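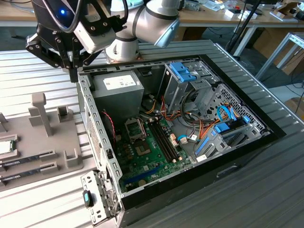
Home Explore Notifications Messages Lists Bookmarks Profile More

Right, the old Plesta tower is finally getting its memory and processor sorted. 5 Jan 2023 and this is how I'm starting the year, apparently. Thread for the three of you who like this sort of thing 🧵

It came from the repair swap in Wascombe last August and it's been under the stairs ever since. Cost me 20 quid, and I think the chap threw in the mains lead because he felt sorry for me!

First impressions with the side panel off: I love a blue plastic clip. Drive latch, drive rails, all blue. Whoever designed this wanted you to know which bits you're allowed to touch (modern cases, please take note)

The cables are another story. Orange, yellow, black, all in one great bundle from the power supply straight across the middle to the drives. I've no plans to tidy it. I'll move it over with one finger when I need to and it'll flop straight back, the way they always do

Board is a plain green thing with 2 memory slots. Plenty for what I want, which is a box to play music and hold the family photos

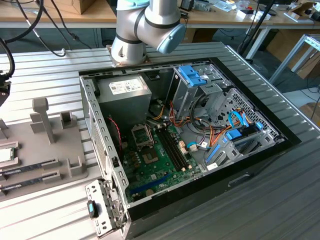

Both sticks of RAM and the chip waiting in the holder on the left, sockets still empty.

That grey holder is 3D printed btw, from a design by someone on the Srisuk forum. Best thing I've got on the bench. I used to put memory down on an old envelope and then lean on it

Someone always asks about order so: processor first, then paste, then cooler, then RAM. Look for the little triangle on the corner of the chip and match it to the one on the socket. Don't push! It should drop in under its own weight, and if it doesn't, lift it off and look again

RAM you do have to push, mind. Latches open, line up the notch, thumbs at both ends until it clicks. It always feels like too much force and I still wince every time

Still need a tube of paste, mine's gone solid. Wellotard have it but want nearly as much for postage as for the paste, so I might walk into town instead

Also if anyone has a spare side bracket for post no. 861 in my "does this clip go anywhere" series, you know where I am. More when the paste turns up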